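Filed under: Workshop > Tools & Gadgets > Robot arms

Small arms and grippers on a home bench: tips from a tester who has yet to be convinced
By Nesrin Gezer

Every maker of small robot arms has a video in which the arm picks up an egg. I have stopped watching them. An egg is a friendly shape, it stays where you put it in a carton, and you have no idea how many eggs went in the trash before the good take.

I've been comparing two-finger grippers on and off since last December, some on real arms in my garage and a good deal in a simulator, and I'm going to pass along what has saved me time and money. I won't tell you which one to buy. I'm still arguing with myself about whether a person with a home workshop should buy any of them.

Write down the chore first

Before you read a single spec sheet, write one line about what you want the arm to do. "Move finished parts off the printer bed." "Hand me the next bottle to label." If you can't fill the line in, close the shop page and go do something else for a week. My first arm, a Horko at $299, came home without a line like that, and it spent the spring holding up a dust sheet.

Use your own junk as the test set

Foam cubes are what gripper makers put in the box. Throw them in a drawer. Go through your pockets and the kitchen counter and pick things that differ in height, finish and weight: a capped bottle, a phone in a case, a pen cap, a small box, something round. Flat things sort grippers faster than anything else. A bottle standing up will flatter almost any pair of fingers, and a phone lying flat on a table will embarrass most of them, because there's nothing to get underneath.

Set out the same things every time. Put a bit of masking tape where each one goes, at least for the first rounds, and then take the tape away and lay them down crooked. Crooked is how they'll be on a normal evening.

Go easy on payload numbers

The payload on the box is usually for an arm held close in. Stretch it out toward the far side of the bench and you'll get much less. I test with a half-full water bottle at full reach, and I hold it there while I count slowly to twenty. An arm that sags, hums or gets warm at the shoulder gets its number crossed out and my own written in.

Repeatability claims deserve the same treatment. The Harberg arm I had on loan claimed 2 mm. It did that beautifully for the first few minutes. After an hour of work I was marking its touch points with a pencil and the dots looked like freckles.

Fingers: stiff, soft and the ones with holes

Stiff flat fingers are cheap, honest in the way they fail, and easy to fix with a strip of shelf liner. Start there.

Soft fingers made of rubber are lovely on fruit and hopeless on a pen cap. They also pick up sawdust. Wash them in dish soap and let them dry overnight or they'll skate on everything.

Open-frame fingers, the ones with triangular cutouts, are the fashionable choice. The Nandus pair cost me $109 and I wanted to dislike them. They're fine. On some designs the opening is there to let the finger bend around an object, on others it only saves plastic, and the sales page won't always tell you which. Press the pad with your thumb. If the tip doesn't curl a little toward your thumb, you've bought a stiff finger with a window in it.

Whichever kind you choose, look at the tip. A pointed tip gets in beside small items and slips off big ones. I keep a square-tipped pair in the same box and swap them with an Allen key.

Look at the fingers from the wrist

If you're adding a camera, mount it on the wrist before you settle on fingers. Bulky fingers eat a shocking amount of the view, and you'll be left trying to aim at something hidden behind your own hardware. Open the gripper all the way, check the picture, close it, check again. Glossy fingers throw glare, and a scuff with fine sandpaper or a coat of matte paint will usually settle them down.

A single wrist camera is also a poor judge of distance. Put a second one up high where it can see the whole bench. A cheap webcam on a shelf bracket does it. Lleucu Parry, who repairs sewing machines two doors down and has much better eyesight than I do, spotted from the shelf view that my gripper had been landing short every single time. I'd been blaming the software.

The bench matters more than the arm

Clamp the base. Then clamp it again. Half of what gets written up as a bad arm is a wobbly table.

Give it a plain, light surface. White is good for seeing things on, with one warning: shadows are stronger on it. A gripper throws a dark shape right next to the thing you want, and I've watched a cheap vision program go after the shadow with great confidence. Two lamps from opposite sides will soften that. One lamp straight overhead is the worst setup I've tried.

A raised edge around the table is worth an afternoon's work. Round objects roll, and the arm won't bend down and get them. Quarter-round molding and wood glue will do.

Keep a note of where the edge of the reach is, too. I draw it in pencil, one arc per arm. It's always smaller than you'd hope.

Two arms, twice the arguing

Don't buy a second arm until you're bored with the first. Two arms on one bench have to stay out of each other's way, and the elbows are what will get you. Everybody watches the grippers. The elbow is swinging around behind, minding its own business, and then it meets the other arm's forearm.

If you must have two, give each its own patch of table and let only one into the middle at a time. Label them in big letters. Keep the stop button where your left hand rests, and test it at the start of every session with the arms moving slowly.

Try it in a simulator, and then doubt the simulator

Free simulators are good for one thing in particular: finding out what the arms can and can't reach before you drill holes. I laid out a pair over a tiled table with a white sheet down it and a few small things spread on one side, and I changed my mind about the base positions more than once without filling a single screw hole. You can look from a corner of the room, then from the wrist, and see how much the fingers block.

What I don't believe is the gripping. Friction in a simulator is a number somebody typed. My log has 1163 simulated grasps in it, and the success rate was so much better than anything in my garage that I quit quoting it. Use it for reach, elbows and camera angles. Save your judgment of the fingers for the real bench.

If you do log grasps, log the bad ones with a word about why. "Slipped," "pushed it away," "closed on air." After a couple of evenings the words tell you more than the percentage does.

Controllers

The bundled controller is generally good enough for a start. The Güler box I paid extra for has a nicer screen and a fan that sounds like a hair dryer. It did nothing for the grasps. Look instead at how it behaves when you pull the plug: some arms lock, some drop like a wet towel. Find out with nothing underneath.
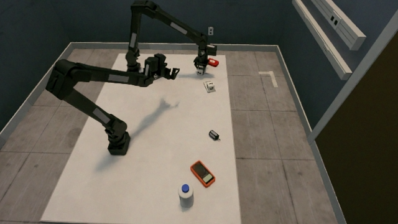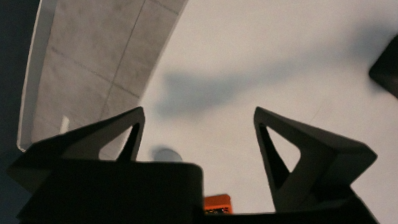

The two-arm layout in the simulator: the whole table first, then looking out between the fingers of an open gripper.

I still pick up my own pen caps.

Comments

Coralie Mudgway
Thank you for the bit about the elbows! I have a pair of secondhand arms and have been through two forearm covers already, and it was always while I was staring at the grippers (and feeling very pleased with myself). Did you try putting the bases at opposite ends of the table? Mine are side by side and I'm starting to think that's the trouble.

Nesrin Gezer
Opposite ends is easier on the elbows, but you lose some of the shared space in the middle. Try it in a simulator first and see if you can live with what's left.

Dilek Tuncer
I disagree on soft fingers. Dust them with a little cornstarch after washing and they don't collect nearly as much sawdust. Still no good for pen caps, I'll give you that.

Sevim Coşkun
You're too hard on simulators. If you measure the friction of your own pads with a tilted board and type that in, the numbers come down to earth quite a bit. It takes ten minutes and a protractor.

Nesrin Gezer
I'll try the tilted board. I expect to be annoyed either way.

Coralie Mudgway
Moved one base to the far end last night. No crashes yet, but now the power cord is too short.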